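Board index > Small Automation > Grippers and end effectors

Ornau soft pad kit for two-finger grippers, worth the money?

ruwan_58
I am considering the Ornau pad kit for a small bakery counter project in Colombo. The seller's page says "suitable for food handling trials" but it does not say which foods. Our items are mostly glazed, so they are sticky on top and soft on the side. Has somebody used these pads with pastry? I have read the two older threads and both were about fruit, which has a skin and forgives more.

My present fingers are bare metal with a little rubber tape. The tape comes off after each washing and I am tired of it.

kettlewick
Bought the set last year. Decent pads, poor instructions. The adhesive version is rubbish, get the screw-on one. I wouldn't spend that much again when a sheet of silicone and a sharp knife gets you most of the way there.

ruwan_58
Thank you. Does the cut silicone keep its shape at the edge? Mine curled when I tried it, but perhaps I bought the wrong thickness.

kettlewick
It curls if you go thin. Go thicker and cut it slightly short.

pastrybench
I would like to disagree a little with kettlewick. I have now used the kit for almost 6 weeks, on donuts only, and I wrote my notes in the evenings, so please excuse if they are not in a perfect order.

The pads arrived in a flat box from Fidham with the screws in a small bag. Mounting took me one lunch break. The drawing in the leaflet shows the left and the right pad exchanged, and I had to take everything off and begin again. I wrote to the seller about this and they answered on Saturday, politely, with a corrected drawing. So the support is not bad.

For the grip itself, my experience is that the pad must come to the side of the donut and stay below the icing. If it touches the icing, it takes some icing with it, and the next donut receives a mark. With a plain ring there is no difficulty. With heavy sprinkles I lose some of them each time, and I did not find a closing force which avoids this completely. I stay with the lowest force that still lifts. 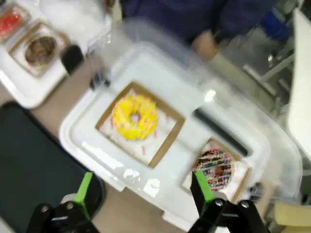 Posted by pastrybench, wrist camera, donut trial with the green pads

The paper liners are my real problem. When the finger goes down between two compartments of the tray, it can catch the edge of the paper, and then the donut turns or comes up together with its liner. Some customers would like to have the paper, so maybe it is not a fault for everybody. For me it is, because the arm then releases both in a wrong position.

I also want to say something about light. Clear plastic gives strong reflections, and my detection software (Nikitz, the basic licence) is sometimes confused by them. This is not a fault of the pads. I mention it so that a reader does not blame the gripper for a miss which comes from the camera side.

kettlewick
Fair enough, that's more use than I gave mine. But the blur in that picture is dreadful. How do you get a reliable pick from that?

pastrybench
The picture is from during a movement. For the detection I let the arm stop first and wait a short moment. If I take the position from a moving image, the result is not usable. It costs time for each pick and I accept it.

ruwan_58
This is very useful. Two questions please. First, is the bright green a problem for the software, if there is green in the sprinkles? Second, how do you clean them?

pastrybench
First: no, I have masked the area of the fingers, so the software does not look there. Without a mask I would choose another colour. They sell also grey.

Second: warm water and mild soap, with the pads taken off. The sugar goes behind the pad, at the screws, and you must open it. I do this each evening and it needs 5 minutes. I would be glad for a quick release, but the kit does not have one.

yamuna_r
I fit these for small shops, so I am not completely neutral, please read me with that in mind. Ask the seller in writing for the food contact papers before you put anything in front of customers. "Suitable for trials" is a different sentence from "approved for sale", and I have seen a shop learn this in July, in the middle of an inspection.

About the liners, try to approach across the corner of the paper. With my customers the paper catches less this way.
Yamuna Ramasamy

pastrybench
I did not think about the corner. My approach angle is fixed in the program, but I will change it and report.

kettlewick
Still say it's overpriced.

ruwan_58
I have asked for the papers and also for the price of the screw-on set in grey. When they answer I will write it in this thread.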